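One Small Blue Cube: An Afternoon at the Brustau Open Day
By Rebecca Colombo

A black gripper, a tabletop with a lot of wood grain, and a blue cube it has to pick up. I watched this for most of an hour and would happily have stayed for another. 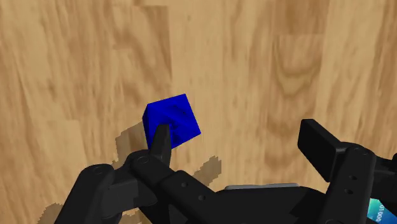

Practice runs in a made-up room

Brustau opened its workshop doors on 27 May 2021, and the longest line was for a screen at the back. Everything on it was simulated. The arm, the table and the cube existed only inside a computer, and Noreen Minhas, who leads the project they call Midetti, was letting visitors take the controls.

I had assumed the closing part would be hard. Getting there is worse! With the jaws wide open, the cube has to end up somewhere near the middle of the gap, and mine kept drifting over toward the left finger until the tip was covering part of it. The close-up view makes it feel as if you could reach in and nudge the thing across. You can't, of course, so you back off, shift a hair to the side and come down again.

It took me eleven tries. The boy after me did it in two.

What the numbers look like

Minhas and her colleague Dinesh Chowdhury have logged 3,748 practice grasps since April, all in simulation. On a good day they get through almost 300. Chowdhury goes over the failures himself, and he talks about them the way other people talk about birdwatching. He has favorites. One attempt, number 179, sent the cube spinning clean off the table, and he played it for us three times (the crowd asked).

I wondered whether the shadows mattered, blocky as they are. "We left them rough," Minhas told me. "If the program needs perfect shadows to find a cube, we want to know that now." The wood grain gets swapped too, and so does the color of the cube, so the program can't lean on one familiar picture.

Off the screen

Next door, Shoaib Satti was running a real arm at a workbench, much more slowly than anything on the screen. He let it try for a foam block, and it missed, and the whole room groaned. On the second go it held on and there was real applause, including from me.

Satti hopes to have the cube task running on the real bench by fall. The next open day hasn't been set, but Minhas says the controls will be out again. I plan to get there early and beat that kid.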